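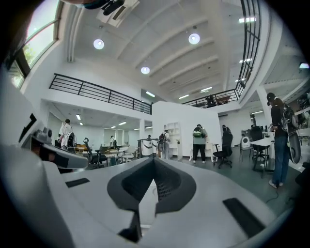 Round pendant lights under a high white ceiling.

How to set white balance by hand
Declan Baxter, 1/7/25

Auto white balance is a marvellous thing until you photograph a white wall and it comes out the colour of weak tea. Doing it yourself takes 2 minutes, most of them spent looking for the menu.

1. Get a grey card. The Grindley one is fine. A sheet of printer paper will do, though it tends to be bluer than it lets on.

2. Put the card where your subject will be, in the same light. Holding it up next to the window while your sitter lurks in a corner defeats the purpose.

3. Fill most of the viewfinder with the card and take a shot. Focus doesn't matter. Enjoy that while it lasts.

4. Find Custom WB in the menu. On my old Zirton it lives on page 4, under a symbol resembling two squashed triangles. Select your shot and press OK.

5. Switch the camera from Auto to Custom. I once skipped this step for 50 frames.

If the lights change, start again from step 2. And set it back to Auto before you go outdoors, unless you want everyone at the barbecue to look seasick.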